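Robot Software, Week 4: When Do You Let Go?
Notes by Châu Võ

Print | E-mail this page
Shared 40 times | 2 comments

Okay, picking up where we stopped on Tuesday. We had the planner giving us a path to the object, and everyone was pretty happy with it, and then somebody asked what happens after the fingers close. Good question! That's this week.

Most of you wrote your grasp as one command. Close, wait, lift. I did it that way too for my first year at Skestwood, and it's fine for a wooden block. A block is the same width before and after you squeeze it. A bag of snacks isn't. You squeeze, the air moves somewhere else, the film wrinkles, and the width you planned for is gone.

So we're going to break the grasp into four states and write them as a little state machine:

APPROACH — fingers open, following the path from the planner
CONTACT — closing slowly, watching for the width to stop changing
HOLD — keep a small steady squeeze and check it on every cycle
RELEASE — open, back off, and only then tell the planner you're done

The one people get wrong is CONTACT. If you leave it on a timer, you'll go to HOLD with nothing in your fingers (I have watched a gripper carry thin air across a lab with total confidence). Leave it on a measurement instead. In the Wakutura starter code the loop runs at 100 cycles a second, so you have plenty of readings to work with. Compare the finger width now with the width a few cycles ago. If it has hardly moved and you're not fully closed, you're probably touching something.

Probably! With soft packaging the width keeps creeping for a while after you touch it, so a tight threshold will never fire. Start loose, log everything, and tighten it later.

Now perception. Your segmentation mask from last week does well on matte boxes and badly on shiny film, and a lot of you came to office hours wondering if you had a bug. You don't. A crease throws a bright line across the bag and the model treats that line as the edge of the object. Clear plastic is worse, because what the model sees is mainly whatever is behind it. Printing confuses it too: a block of dense text on one panel and bare film on the next can come out as two separate objects.
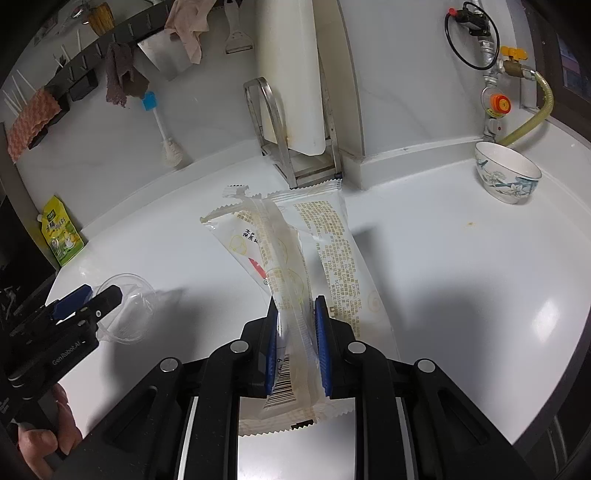
What I do is stop trusting the outline and ask for something smaller. You don't need the whole shape of a bag to pick it up. You need one decent place to pinch, and the seam is often a nice one, so the Hemura exercise has you score pinch points and throw out any that sit right next to a second object. Keep the best 2 and pass both to the planner. If the first one can't be reached, it tries the other without going all the way back to the camera step.

A word on two arms, which we'll do properly in November. Please don't give each arm its own copy of the state machine and hope they stay in step. Put one small coordinator above them, and let it hold a lock on the object. One arm has the lock, the other waits or keeps clear. Handing over means both are in HOLD for a moment, and the lock moves before the first arm goes to RELEASE. Draw it on paper first, it saves a lot of shouting.

For next time: finish CONTACT and HOLD, run the Uchida log replay, and bring me a plot of finger width against time.

Comments (2)

mreyes: Is the width reading filtered already or do we do that? Mine is super jumpy.

Châu Võ: Raw! Try a short median filter, and keep the window small or you'll notice contact too late.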